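Bonmont: Frequently Asked Questions

Mostly about the software. Questions about the arm's arm-ness should go to whoever sold you the arm.

What is Bonmont?

Bonmont is the layer that sits between a policy (the learned part, the part with opinions) and a robot arm's own controller (the part with limits). It takes in camera pictures and joint readings, passes them to the policy in a form it can digest, takes the resulting actions, checks them for lunacy and sends them on. It also records everything, which you will resent until the first time you need it.

Is it a planner?

No. There is a planner you can plug in, called Ferri, and it does the sensible thing of finding a path from one pose to another without going through the table. Bonmont will call Ferri when the policy asks for a big move, and leave it alone for small ones. If you don't install Ferri, big moves are refused and you get a log line saying so. The log line used to be ruder.

Which cameras do I need?

Two: one at the wrist and one looking down on the table. You can run with only the wrist camera, and people do, generally for a week.

The two are good at different things. The overhead view knows where everything is and very little about what the fingers are up to. The wrist view knows plenty about the fingers, and for long stretches sees a great deal of one object and not much else. We feed both to the policy at the same rate and let it sort out which to believe.

Why are my wrist pictures so blurry?

The camera is bolted to something that moves, and your exposure is too long. Those are the two causes, and you can only do much about one of them. Turn the exposure down, turn the room lights up, and put up with a bit of grain. Grain is far kinder to a detector than smear is.

A certain amount of blur will survive whatever you do. We leave it in the training set. A policy that has only ever seen crisp pictures will be badly surprised by its first brisk wrist turn, and you would like it to be surprised at home. The label on a ketchup bottle is a good test: if you can still tell what sort of bottle it is, so can the detector, usually.

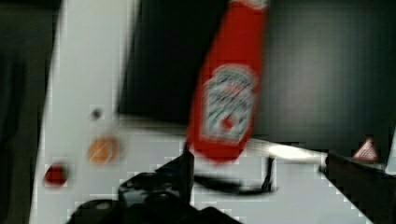
Blocky compression is a separate problem and mostly self-inflicted. The default recording profile squeezes the wrist stream hard to save disk space. Set wrist_quality to high if you have the room. If you train on squeezed pictures, though, run on squeezed pictures as well. Mixing the two is a popular way to lose an afternoon.

Why does the arm hesitate before it does anything?

It is waiting for a fresh pair of pictures. Bonmont won't act on a pair unless the two were taken close enough together, and if one camera is slow then both are slow. Open the timing page and look at the gap between streams. If it keeps climbing, your cameras are sharing a USB hub. Stop them sharing a USB hub.

The policy itself puts out actions in chunks of 48. By default we carry out part of each chunk and then ask again, so that the arm never gets too attached to an idea it had a moment ago. You can lengthen that part for smoothness or shorten it for alertness. There is no setting that gives you both, and we have had the feature request 13 times.

What does "checks them for lunacy" mean?

Three things happen to every action before it goes out. Joint speeds are clipped. The target pose is tested against the work area you drew during setup. And if the new action disagrees violently with the last one, the arm holds still and asks the policy again. After 2 such refusals in a row it stops and waits for a person.

None of this is a safety system. It is good manners. Your safety system is the one that came with the arm, plus the big red button, and Bonmont doesn't touch either.

Do I have to rotate the overhead camera so the table is straight?

You don't. Put it wherever the bracket will let you and run the calibration. A table lying diagonally across the view is fine, and so is a slice of floor down one side. What does matter is that the camera stays there afterwards. If somebody knocks it, calibrate again, including when they say they hardly touched it.

Can it cope with toy fruit?

Yes, along with most things you can grip. The detector works from the words you give it, so "strawberry" will find a toy strawberry, and quite possibly anything else that is small and red. If you've got several red things out, be more particular: say where the object is, or what it's next to. "The red one" is an instruction that has ended badly for humans too.

Crumpled plastic bags are harder. They have no settled shape, and the grasp scorer changes its mind about them from one picture to the next. We suggest keeping one on the table during data collection regardless, so that the policy learns to leave it be. Large plates want a similar approach. The detector finds them easily and then offers you a grasp point in the dead centre, where there is nothing to hold. Turn on rim_only for plates and bowls.

How much clutter should I have on the table?

More than you'd like, and change it often. Our habit is to shift things between episodes and swap a few out each session, so that the policy can't get by on remembering where the cup was last time. It will try. Learned policies have a schoolchild's instinct for the least work that still gets a tick.

Keep the large items fixed, or at least tell Ferri when you move them. It holds a rough map of the big obstacles and believes in it completely. 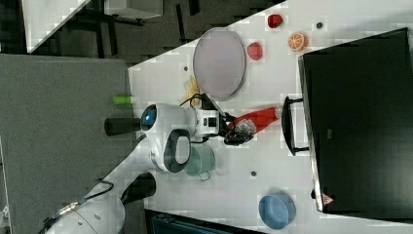

Maribeth Sebastian wrote in to say that moving things between episodes is all very well, but she had been doing it in the same order every time and the policy had picked up the order. She now draws the layouts from a shuffled list and would like that mentioned. Consider it mentioned. The list maker is in the tools folder under the name Brumstead, and it prints on one sheet.

Can I replay an old episode?

You can replay it to the policy, which is safe and very useful: same pictures, same readings, and you see what the new version would have done. You can also replay the recorded actions to the real arm, provided you have put everything back where it was. You haven't, so go slowly.

Does it work with Winuson files?

Winuson recordings import with one command. Check the gripper values afterwards. Winuson counts fully open as zero, we count fully closed as zero, and neither side has shown any sign of giving way. The importer flips them for you if you pass flip_gripper, and if you forget you'll have an arm that lets go of things with great confidence.

Where do I report a bug?

On the tracker, with the log attached and the version number in the title. Please attach the whole log. The bit you trimmed out for being boring is generally the bit we want.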